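Visit to the Skuvmont furniture works, Dirberg
Published Jan 6, 2018

In November a delegation from the Avitz training institute visited the Skuvmont works at Dirberg, where two-handed lifting robots have been introduced in the finishing and moving departments. The site employs 181 people. The purpose of the visit was to learn how the change has affected daily work, and in particular the carrying of finished tables, which used to need a pair of workers for every piece.

Each carry is now shared between one employee and one robot. The employee takes one short end of the table and the robot takes the other. The person sets the pace and gives the word to lift, and the robot follows.

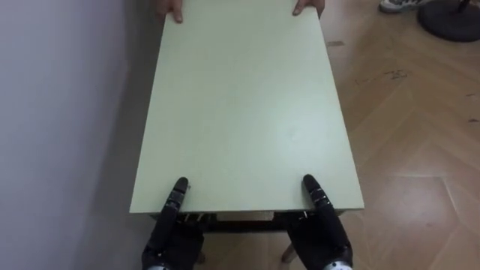

Staff told us that the first 6 weeks were slow. Several had worked with the same partner for years and missed the conversation -- a point the management had not expected. Shift breaks have since been rearranged so that colleagues from both departments sit down together. No posts were lost, but 2 were moved to inspection, and those who took them were given a period of paid training.

The Berhe line, which turns out 200 tables in a normal week, was the last part of the tour. Workers there asked for a say in where the robots may go, and floor plans are now agreed with them before any route is altered. Some still prefer to carry the smaller pieces by hand, and they are free to do so.

The institute will return to Dirberg once the packing hall has been converted.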